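The Brick Question, Settled for Now

Regular readers will remember that in the last issue I promised a full account of the great brick sort, and that in the issue before that I promised it would be quick. One of those promises is being kept.

For those who joined after the summer fair, the position was this. The Bornness Toy Library owned one very large drawstring sack of building bricks, left to us by a family moving to Prandmont, and the sack went out on loan whole and came back whole, give or take. Inside it was everything: bricks, half a jigsaw, a sock, hair grips and a surprising amount of sand. Families were borrowing it in good faith and returning it within 2 days, which for a toy library is the equivalent of a one-star review.

Senga Moncrieff proposed sorting by colour. I proposed sorting by shape, on the grounds that a child who wants a curved piece wants a curved piece and will take it in any colour going. We discussed this through most of July. Senga won, mainly by turning up with the bins.
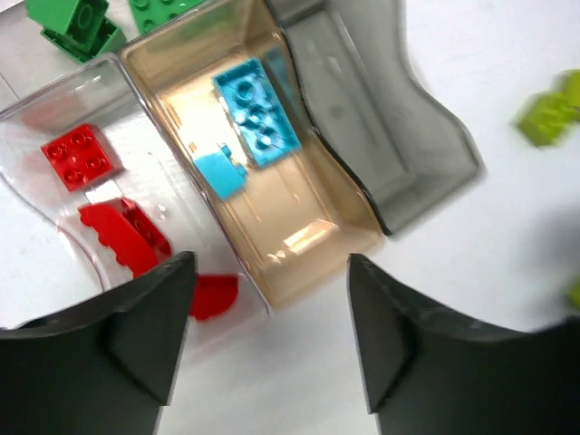 I should say that I still think shape has its merits and I have put this in writing in the desk diary, where anyone may read it. But colour does have one thing in its favour, and that is speed. A four-year-old can sort by colour. So can a grandfather with his good glasses at home. Shape needs somebody to make rulings, and by mid-morning the somebody was me, and I was being asked whether a thing with a slope on one side and a bump on the other was a roof or a boat. With colour you throw it in and reach for the next.

The sack went through the washing stage first – warm water, a drop of washing-up liquid, a colander from the hall kitchen (returned, Abenezer, before you ask). The sand went in the flower bed. Abenezer Gebremichael had estimated the sack at about 400 pieces, and we let him believe it for most of an hour. The final tally in the loans book is 996, and I would like it noted that I voted against counting them.
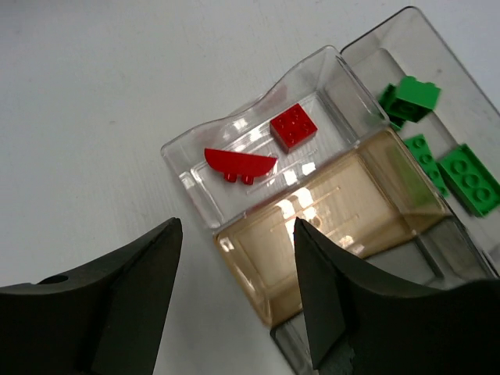

Bins were the other great matter. Several people asked why we didn't use the lidded tubs from the craft cupboard, and the answer is that you can't see into them, so every child has every lid off every time and the lids then go to wherever lids go. Open bins get rummaged in properly. The reds have a clear one, so you can spot a square four-stud brick from across the table and tell it from a curved piece lying on its side without tipping the lot out. The amber one next door is handsome but I'd want a better light on it. If anyone has more of the clear sort going spare, we could use another 3, and we are not proud about scratches.

Loans will work a little differently now. You take a bin, or as many bins as you can carry, and the colour goes in the book beside your name. Please don't top up one from another to make it look generous. Returns go to the desk and not on the windowsill, where Fahy the cat regards anything small as his. Odd pieces found down your sofa later can come back through the letterbox in an envelope. We got one in a birthday card last month, which was nice.
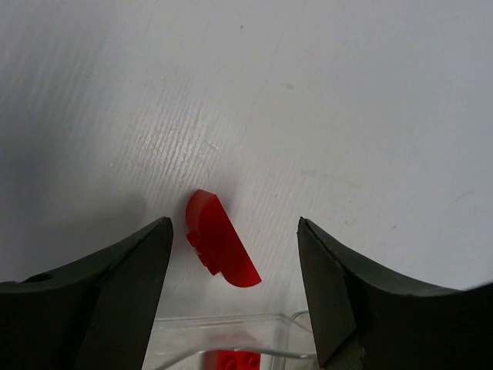

My campaign for shape is resting but it is not over. There is talk of a small "specials" bin at the Leduvlow session, for the wheels and windows and hinges that don't build much by themselves but that everyone fights over. I have asked for the arches and half-rounds to be let in too. Senga says a red half-round is a red brick first and a half-round second. I say look at it: one straight side, one curved, no use at all for a wall and exactly what you want for the back of an elephant. We have agreed to try it until the clocks change and then ask the children, who will say they want the sack back.

Bornness Toy Library Newsletter | Contact us at the desk during opening hours | © Bornness Toy Library | Back to top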